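Brick Talk > Layouts and Scenery > Are "warp-proof" baseplates a real thing?

Page 1 of 1. Viewed 804 times.

Are "warp-proof" baseplates a real thing?
gutterbrick
Joined: a long while back
Posts: 225

Drakura has started putting "warp-proof" on its large baseplates and charging extra for the word. I have been building town layouts long enough to remember "crack-proof" windshields and "fade-proof" white, so color me unconvinced.

My current town has 15-year-old plates that are still flat and three-year-old plates that rock like a chair with one short leg. Same closet, same shelf. I don't see how a company that has been selling these for one season knows what they do in ten.

Has anyone here run them through a full summer in an attic or a garage? I mean run them yourself. I have read the product page.

Re: Are "warp-proof" baseplates a real thing?
papermoon_ave

I bought six for the harbor section and they are fine. Flat out of the package, good grip on the studs, color a hair darker than my old ones. They stayed in the garage from June on and I can't get a fingernail under any corner.

I think people want to be suspicious of anything that isn't the big brand. They're plastic sheets. It is possible to make a plastic sheet properly.

Re: Are "warp-proof" baseplates a real thing?
gutterbrick

What were they sitting on? Six plates with a harbor built across them will hold each other down. That tells me your harbor is heavy.

Re: Are "warp-proof" baseplates a real thing?
papermoon_ave

Plywood. And yes there's a harbor on it, that is what they're for?? I'm not going to leave bare plates out all summer to win a thread.

Re: Are "warp-proof" baseplates a real thing?
oldtown_loop

I'm with gutterbrick on the label but I think you're both looking at the wrong end of it. In my experience plates get ruined in storage, long before they get near a layout. Standing on edge in a box that's a little too small is the killer. Somebody shoves one more in, the whole row takes a curve, and come December you open the box and have a set of potato chips.

I went through the Nastel boxes, the ones with the "archival" sticker, and couldn't tell you what was archival about them. The lids bowed. Now I use any stiff box with a flat bottom, plates lying down, studs up, biggest at the bottom. A frosted one is fine, you don't need to see in if you write on a piece of tape. 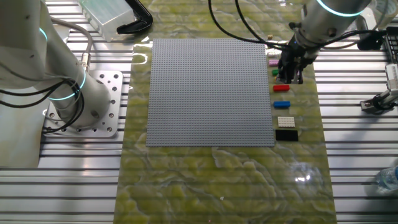
Frosted box at the back of the table, next to the black bracket.

Re: Are "warp-proof" baseplates a real thing?
nine_stud_nell

Flat storage, sure, except most of us don't have a shelf that deep. Mine stand on edge between two pieces of hardboard with a belt around the lot. No curve yet, going on four years. So I don't buy that standing on edge is the killer. Loose on edge, maybe.

Also on the price: the shop called Hong was selling the Drakura plates without the "warp-proof" sleeve last winter for quite a bit less. Same mold marks on the underside as far as I could tell. Draw your own conclusions.

Re: Are "warp-proof" baseplates a real thing?
gutterbrick

That is exactly the kind of thing I was after, thank you. If the sleeve is the upgrade then I'll pass on the sleeve.

Re: Are "warp-proof" baseplates a real thing?
papermoon_ave

"Same mold marks" doesn't mean same plastic. You can pour two different mixes into one mold. I'm not saying they did. I'm saying you'd need more than the underside to know, and you all seem very sure for people who haven't bought one.

Re: Are "warp-proof" baseplates a real thing?
nine_stud_nell

Fair. I have one of the cheap ones and none of the expensive ones, so half a comparison.

Re: Are "warp-proof" baseplates a real thing?
switchyard77

Can we talk about how people check flatness? Every review I read says "perfectly flat" and the photo is a plate on carpet. Or on a bedspread! You need a surface you trust more than the plate. Then press each corner in turn and listen. If it ticks, it's not flat. A soft mat underneath hides a small warp, so check once on the mat and once on the bare table.

And don't judge it by eye from overhead. Straight down, every plate in the world looks perfect.
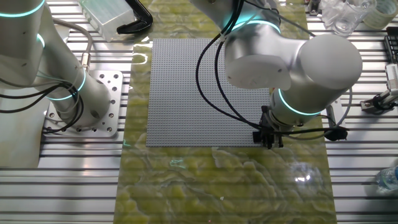

Re: Are "warp-proof" baseplates a real thing?
oldtown_loop

Agree on the corners. I'd add a steel ruler on its edge across the diagonal with a light behind it. You'll see daylight under the ruler long before you can feel anything with a thumb.

Disagree about the mat though. Nobody displays on a bare table at a show. At Husedbridge the tables were covered in paper over some kind of foam and half the town was rocking by lunch, good plates and bad plates alike. If it's flat on what you use, it's flat.

Re: Are "warp-proof" baseplates a real thing?
switchyard77

Then you're testing the foam.

Re: Are "warp-proof" baseplates a real thing?
oldtown_loop

I'm testing whether my church falls over.

Re: Are "warp-proof" baseplates a real thing?
lurking_mason

What about fixing one that has already gone? I keep seeing the warm water trick (soak it, then dry it under a stack of books) and I keep seeing people swear by it with no before picture. I have one plate with a bad corner and I'd rather not turn it into two bad corners.

Re: Are "warp-proof" baseplates a real thing?
nine_stud_nell

Tried it twice. One came back mostly flat and went off again within a month. The other didn't change at all. I wouldn't call it a trick so much as a way to get your books damp.

What does work is building on it. Put something long and stiff across the bad corner, a row of plates two layers deep, and tie it to the next baseplate over. Boring answer but it's what holds.

Re: Are "warp-proof" baseplates a real thing?
switchyard77

For lurking_mason: get a look from low down on a shiny surface if you can. Gray is a good color for spotting a lifted edge, I find the green ones hopeless. Kitchen counter, glass desk, glossy mat, whatever you've got, as long as it's hard underneath.
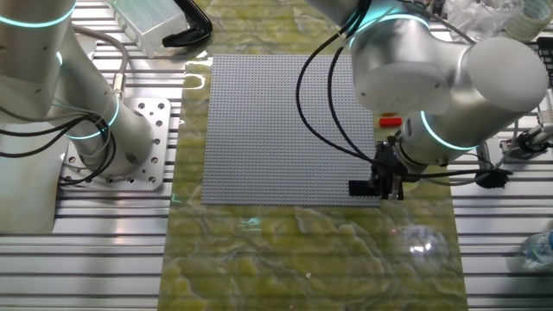 Gray LEGO baseplate on the yellow-green marbled mat, glare and all.

Re: Are "warp-proof" baseplates a real thing?
gutterbrick

OK, here's what I'll do. I'm buying one with the sleeve and one without, and they go bare on the attic shelf side by side with an old plate of mine for company. I'll measure all three with the ruler before they go up. Started as of 17 Jul 2026 if the mail cooperates.

If the sleeved one stays flat and the plain one doesn't, I'll say so in this thread and papermoon_ave can frame it.

Re: Are "warp-proof" baseplates a real thing?
papermoon_ave

I will frame it. What's your cutoff for "flat" though? Say it now, before you have a result you like.

Re: Are "warp-proof" baseplates a real thing?
gutterbrick

No daylight under the ruler on either diagonal. Down again in December.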